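The Butterfly Corner: a few pictures from our snack shelf tidy-up

Posted Monday, May 4, 2026

Every spring I get the itch to sort something out, and this year it was the snacks. I had been putting it off since March, partly because the bags had crept into every cupboard we own, and partly because I could not settle on a place to keep them. Then I remembered the roll of butterfly wallpaper I had been saving for a room that never got painted, and one thing led to another, as it does. I must have spent 183 minutes on the wallpaper alone (I know because the radio play I had on ran exactly that long, and I heard the very end of it with paste on my elbows). So come on in and have a look around, and please do leave a note if you have a corner of your own that you're fond of! 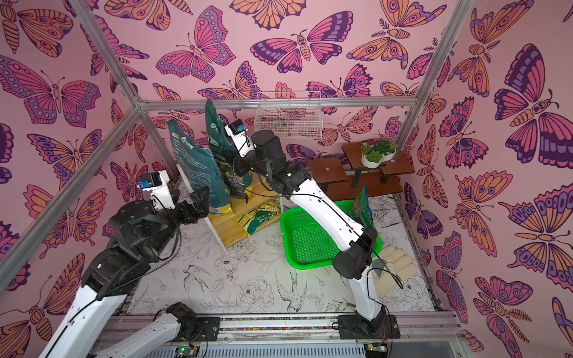 Murdo Gourlay wrote in to say that pink would have been his last choice for snacks, but that his own pantry is papered in brown stripes and he has been sorry about it for seven years. He also wanted to know if tall bags are better kept standing or lying down. Standing, Murdo, if you have a basket deep enough to hold them up - mine always slump over on an open shelf, and then you can't tell what you've got without picking up every last one.

The green basket was one of those things I bought without any plan for it at all, and I do love that strong color next to the pink. Two large bags are standing up in it, and a smaller yellow-and-green one is lying on the lower level of the little wooden steps. I had meant those steps for houseplants, but they're such a handy shape for small bags that the plants will have to stay on the windowsill a while longer. The white wire basket up at the back is my favorite spot for light things, the kind that get crushed the minute you put anything on top of them. 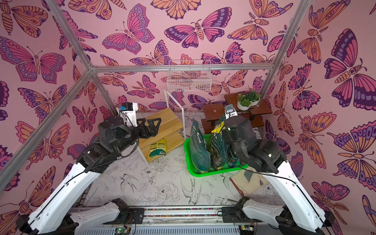
Would a basket that size be too heavy to lift down once it was full, one reader asked, and could you use two smaller ones instead? You certainly could, and I went back and forth on it myself. Snack bags are mostly air, bless them, so weight has never been a worry in this house. If you keep cans or jars, though, I would go smaller and give each basket its own spot.

I should say a word about the wallpaper before I go, as I know some of you only come here for the wallpaper. The pattern is a big one, with moths in among the butterflies, and big patterns take patience at the corners. Hang your first strip, step back, have a cup of tea, and look at it again before you cut the next. I wish I had done that from the start - it would have saved me a strip and some bad language.
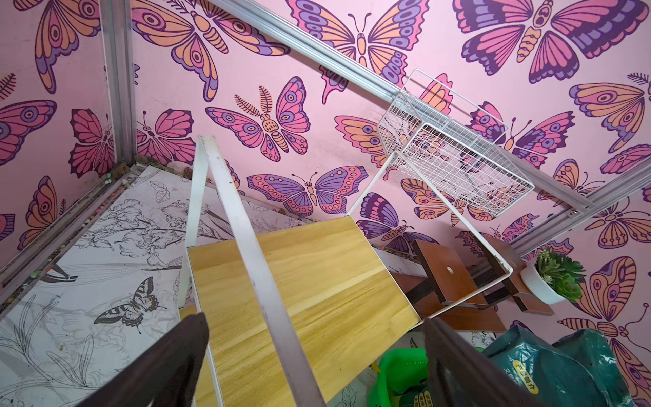

Butterflies and moths in coral, peach and plum, with the aluminum rails running along the edges.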